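Home | Data | Tasks | Licence | Contact

# Tarnari Kitchen Chores

Can a robot arm do the small jobs in a kitchen yet? Some of them, and it's a joy to watch! Tarnari has 184 episodes of one arm working at a counter: microwave door, mugs, food containers.

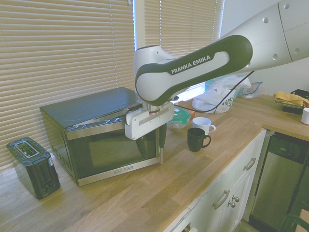 Each episode is one chore, started by Usman Lashari and scored by Yutong Tang. Doors are going well - mugs less so, handles above all.

## Splits

20 episodes are held back for testing. Please don't train on them.
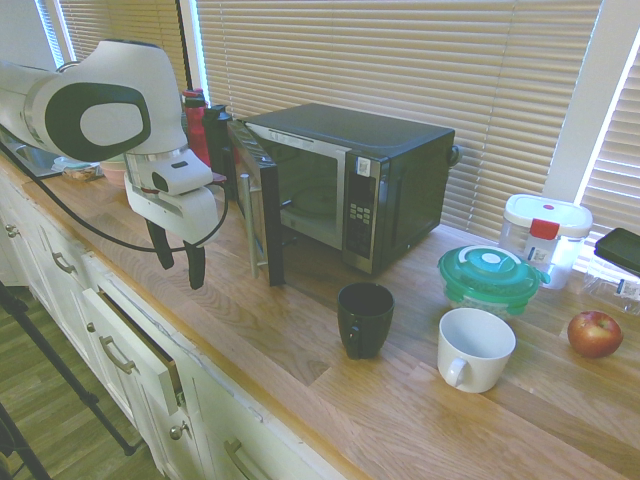 Is it ready to help at home?
Not without a person close by, but the short chores are getting there.

Every episode has fixed views plus one from the wrist. Wrist frames can be very soft, and we've kept them all in.
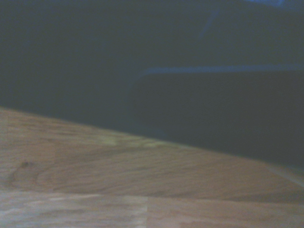

Depth isn't included yet. We hope to add it in July, along with the Zellton shop-floor tasks - we can't wait to see how those go.

Last updated 26 November 2021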